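2002-01-26
By Rizal Nasution
Print this article | E-mail this article

3. The Mellumdale outbreak and the limits of asking people what they ate

The usual way to trace a foodborne illness is to find the sick, find some neighbors who are well, and ask both groups what they had for dinner. The method is old, cheap and respectable, and it rests on the belief that people remember their dinners. The August outbreak in Mellumdale put this belief under some strain.

We interviewed 200 residents by telephone, starting nine days after the first patients reached the clinic at Mellside. Each was read a list of foods served at the harvest supper and asked to answer yes, no or unsure. The list ran to four pages. By the third page a good many respondents had begun to say yes to everything, and a smaller group, mostly men, had begun to say no to everything, including the bread. One respondent asked whether there would be a prize.

Interviewers were told to read the foods in a different order for each call. Two of them did. The other calls all began with potato salad, and potato salad duly came out with the strongest link to illness in our first analysis. It kept that position for most of a week, long enough for the local paper to print a recipe alongside a warning. When we limited the analysis to calls made in shuffled order, the link shrank to something we would not care to defend in public, and the chicken moved up in its place.

Memory was also shaped by rumor. Residents called in the first days of the survey seldom mentioned the chicken without being prompted. Once word got around that the cook from Pasaribu had been seen talking to a man with a clipboard, nearly everyone who had been sick recalled the chicken clearly, and several recalled having thought at the time that it looked pink. The well respondents also recalled that it looked pink, and said this was why they had left it alone. Serving records show that the platters went back to the kitchen empty. We have not been able to reconcile these accounts and have stopped trying.

A further difficulty lay in deciding who was sick. Our case definition called for three or more loose stools in a day, with onset within 72 hours of the supper. It was written in an office. On the telephone it produced long silences, and then answers such as "enough." Interviewers were allowed to use their judgment, and used it freely. When two members of the team went back over the same set of notes without conferring, they disagreed often enough to make us wish we had done this before the survey and put it in the training.

Laboratory results were of some help. Salmonella was recovered from patients at the Mellside clinic and from a cutting board in the supper kitchen, and the strains matched. No chicken was left to test. The potato salad, of which a great deal was left, was clean. 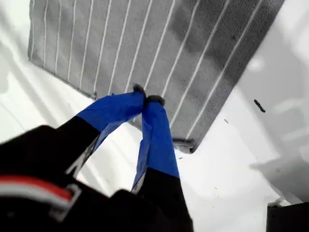 Figure 4. Two-finger gripper with blue tape around the upper part of each finger and small dark gray pads at the tips.

The matching strains point to the kitchen and do not settle which dish carried the organism out of it. A cutting board meets most of a menu in the course of an afternoon. Our own view is that the chicken was the source and that the sliced tomatoes, cut later on the same board, did at least part of the work. The tomatoes were item 61 on the questionnaire, and by item 61 we were no longer collecting data in any sense that our statistician, Varkach, would sign for. She has asked that this be stated plainly.

We would do several things differently. The list should fit on one page, even if that means grouping the pickles. The first calls should go out within four days, before the town has held its own inquiry and reached a verdict. Menus, receipts and photographs of the buffet should be gathered before anyone is asked to remember anything. One family had taken a whole roll of film at the supper, and offered it to us in the second week. By then it had been lent to a cousin.

The supper committee plans to hold the event again with a different caterer. Attendance at the last one was put at 2000 by the organizers, a figure we used as our denominator until we measured the hall.

E-mail this article | Print this article
4 comments | Shared 2 times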